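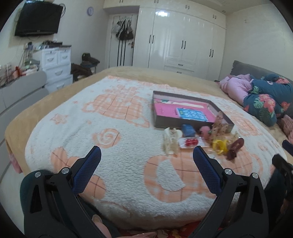 July, just past nine at night, kettle on for the second time

I have been in the bedroom all day and I am so pleased with it that I keep getting up to look! The winter changeover is done. I always say I'll do it in one morning and it never is, but this year I pulled everything out of the cupboard first (every blanket, every odd pillowcase, the lot) and it was a much better way to go about it.

The tan cover stays. I went back and forth on that one, because it has been on since autumn and I fancied a change, but it has that lovely short pile that's soft without being slippery, and things laid over it stay where you put them. So it's the bottom layer, and over it the fluffy white one with the peachy-orange plaid shapes. Oh, I love that blanket. The star! The lollipop swirl! It's a silly, cheerful thing and it would suit a six-year-old perfectly well, and I don't care one bit. White and peach against the tan is a gorgeous colour combination and the whole room feels warmer for it, before the heater has even been switched on.

Washed it this morning on the wool cycle with half the usual liquid. Last winter I used the full capful and it came out a bit stiff. Tonight it's like a cloud again. Shook it hard on the back deck, three good goes, then hung it over two lines so the weight was spread out. No dryer, I've learnt my lesson there. The wind did most of the work and by mid-afternoon I could bring it in.

The Zoma sheets have gone into the bottom drawer, folded properly for once. I finally got the fitted one to sit flat by tucking the corners inside each other on the bed and folding it in thirds, so there's a whole drawer of neat squares and I've opened it more often than I needed to. The Starkari doona cover has a seam gone at the foot end. I've put it in the mending basket with the good thread so there's no excuse.

Gave two old throws to the animal shelter bag. They've been at the back of that cupboard through 3 house moves. I also found the receipt for the mattress, $1,715, tucked in a pillow protector of all places! I remember feeling ill at the counter. Worth every cent, I'd say now, I've never slept so well.

Things still to do: turn the mattress (needs two people), wipe down the skirting behind the bedhead, find a flat storage bag for the summer cotton. Canda had a big one marked down to $60 and I dithered and left it there, which was daft. Might ring them tomorrow and see if it's still on the shelf. I've put $200 aside for the house this month and haven't touched it yet, so there's room for a lamp as well if I see the right one. Something with a cream shade.

Soup for tea, the pumpkin one, with far too much pepper. Then I sat on the end of the bed with the bowl in my lap (risky!) and read four chapters. I'd normally be on the couch, but it's just so nice in there.

Window open a crack, hot water bottle filled, socks on. Going in now with the Bartoš catalogue and a pencil.

3 min read
2 comments · 5 shares
Back to top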